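Tips Library > Kitchen Tasks > Recording Demonstrations in Simulation

Home | Workshop | Kitchen | Simulation | Downloads | Ask a Question

Collecting Good Countertop Demonstrations: Tips for Operators

Prepared by Omid Bahrami for the Urkotside shared practice pages

These tips are intended for operators who record kitchen demonstrations by teleoperation in the Witon simulated kitchen. They cover picking up small items from the counter and setting them down again. Operators are expected to have completed the introductory session and to be able to start, stop and save an episode without assistance.

A learning system trained on demonstrations will copy the operator's habits along with the operator's intentions. Pauses, detours and nervous corrections are all recorded. The advice on this page is meant to keep such habits out of the data as far as is practical.

Before the First Episode

Open the task sheet and read the instruction aloud once. The wording matters, as the same sentence will be stored with every episode in the batch. If the sheet says "pick up the padlock," the episode ends when the padlock has been lifted clear of the counter and held still. It does not end with the padlock in a dish, even if a dish is close by.

Load the layout and look at it from each available camera view before moving the arm. Check that the target can be seen from at least one fixed view and that it is not resting partly inside another object. A layout in which two items overlap should be rejected and reloaded. Write the layout number in the session log along with the reason for the rejection.

Set the hand controller to the slow scale for the first two episodes of any session. Operators who have been working with large items, such as pans and boxes, tend to bring the same broad movements to small ones.

Approaching a Small Item

Begin each approach from above, with the fingers open and pointing down. Bring the gripper over the item first and lower it second. A diagonal approach saves a moment but is much more likely to brush against a neighboring dish, and the learned behavior will inherit the contact.

Open the fingers only as wide as the item and its surroundings allow. On a crowded counter a fully open gripper occupies more space than many operators expect.

Use the wrist view for the last part of the descent. The fixed view is suitable for getting over the item, but it is a poor judge of depth once the fingers are near the stone. Veined marble makes this harder, and the item's shadow is often a better guide than the pattern beneath it. 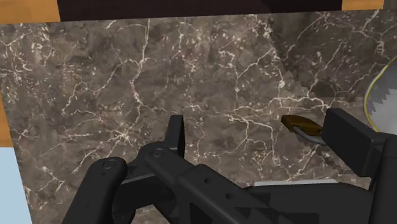
Close the fingers in a single, steady movement. If the first attempt fails, open fully, rise a short distance and try again. Do not nudge the item along the counter with one finger in order to line it up. Up to 2 retries are accepted in a saved episode; after that, discard the episode and reset the layout.

Retries that are made cleanly should be kept. The Tiongson review guide treats a calm recovery as useful material, provided that the item remains upright or flat and stays on the counter. An episode in which the item has been struck and sent sliding should be discarded, whether or not it was picked up afterward.

Gripping Items with Thin Parts

Padlocks, cups with handles, scissors and key rings share a difficulty. Each has a solid part that is easy to hold and a thin part that is easy to catch by accident. The following practice is recommended:

- Grip the solid body wherever the layout allows it.
- Turn the wrist before descending, so that the flat sides of the body face the two fingers.
- Where the thin part must be gripped, note "thin grip" in the comment field.
- Lift slowly for the first few inches. A poor grip usually shows itself early in the lift.
- Hold the item still at the top of the lift before ending the episode.

Do not squeeze harder to rescue a poor grip. In simulation, too much closing force can press the fingers into the item and cause it to jump away. Such episodes look strange on playback and are removed at review.

Varying the Demonstrations

A batch in which every episode follows the same path teaches very little about what to do when the item is elsewhere. The position of the target is varied by the layout generator, but the movements are left to the operator. Start from a slightly different arm position each time. Approach from the near side in some episodes and from the far side in others. Vary the height at which the lift ends, within the limits given on the task sheet.

The pace should vary less. Very fast episodes and very slow ones are both difficult to use in the same batch. Operators should find a comfortable speed in the first few episodes and remain near it.

Other items on the counter are there to be left alone. They should be in the same place at the end of the episode as at the beginning. If one of them is moved by the arm, the episode is marked "disturbed" and saved to the separate folder. Disturbed episodes are not wasted – they are used for checking the contact settings – but they must not be mixed with the main batch.

Watching the Whole Arm

Attention tends to settle on the fingertips. The elbow and forearm can drift into awkward positions in the meantime, especially when the target lies toward the far end of the counter. Glance at the wide view at the start of each approach and again at the top of each lift. If a joint is close to its limit, back away and choose a different wrist angle before going down.
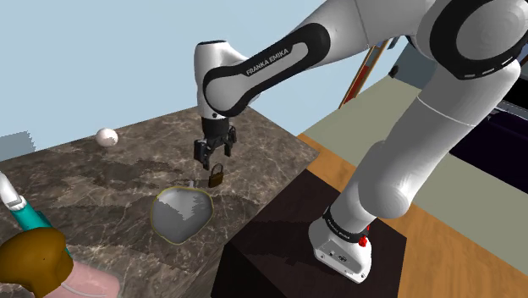 Saving and Labeling

Save each episode as soon as it ends. Operators who let several episodes collect in the buffer have lost them when the program was closed by mistake.

Label the outcome immediately, while it is still fresh. The choices in the Clirex labeling window are "success," "failure," "disturbed" and "unsure." The last of these is a proper label and should be used without hesitation. Reviewers would much prefer to look again at an uncertain episode than to find a wrong label in the finished set.

Comments should be short and plain. "Slipped at lift, second try good" is a helpful comment. "Bad one" is not. Avoid abbreviations that are known only to one shift.

Review and Batch Size

The current target for the small-item tasks is 2,000 saved episodes across all operators. In the December review, 87 percent of submitted episodes were accepted on first viewing. Almost all of the remainder were returned for incorrect labels or for an ending cut too short, and both faults can be avoided at the desk.

Play back the first episode of every session at normal speed before continuing. Look for:

- a still moment at the beginning, before the arm moves
- a clear view of the target in at least one fixed camera
- fingers that close once and remain closed during the lift
- a still moment at the end, with the item held

If any of these is missing, correct the setup and record the episode again. A fault found in the first episode costs very little, while the same fault found at the end of a shift may cost the entire session.

Rest and Handover

Teleoperation is tiring for the wrist and the eyes. Operators should take a short break whenever their retries begin to increase, even if the scheduled break has not been reached. Return the controller to its stand and leave the program on the pause screen.

At handover, the outgoing operator should state the task, the last saved episode number and any layout that was rejected. The incoming operator should record a practice episode, delete it, and then resume the batch. Questions about borderline episodes may be left in the session log and will be answered before the next review.

Filed under: Kitchen Tasks, Teleoperation, Small Items

Contact the Tips Desk | Copyright Urkotside | Back to top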